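How to Get a Cup-Moving Demo Ready for Club Night

By Triin Mägi
Saturday, March 17, 2018
4 min read

Every spring our robotics club picks one task that looks easy enough to embarrass us. For the April open evening it is moving a plastic cup from the back of the table to the front. A toddler can do it. Our arm, which goes by Pumora, needs the following.

Clear the table first. Laptops, snacks and the roll of tape all go on the shelf, including the snack you are still eating.

Next, set your marks. We stick small colored markers on the table and put the cups back in the same places between runs. Write down which cup goes where before you start. Last year's team kept it in their heads, and their heads disagreed.

Open the gripper all the way and bring it in over the near side of the table, tips pointing toward the back. Look through the wrist camera before you touch the controls. You want both blue fingers in view and the cups standing past them.

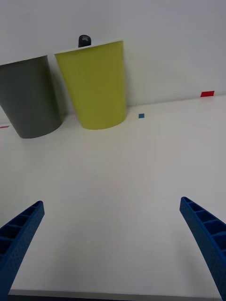

Wotside wrote under last week's draft that opening all the way is a waste on narrow cups, and that half open saves 2 seconds a run. Fine, if your driver is good. Ours is whoever got to the chair first, so I'm leaving the step as it is.

Now move in slowly. Keep the speed at 100 on our controller (the slider goes to 1,000, and someone will ask what that does). Line up on one cup only. Stop when it is between the fingers, then close a little at a time. Flexible fingers will wrap around a cup quite politely, but a thin cup will still fold if you keep squeezing - ask the recycling bin.

Lift straight up before you move sideways. Dragging a cup across the table counts as pushing, and the judges from Skatier know the difference.

Lower it, open the fingers, back away, and save the run before anyone cheers. If the file has no name, it gets called "test," and we already have plenty of those.

Do the whole thing again with the other cup. Then swap drivers and check the battery on the controller.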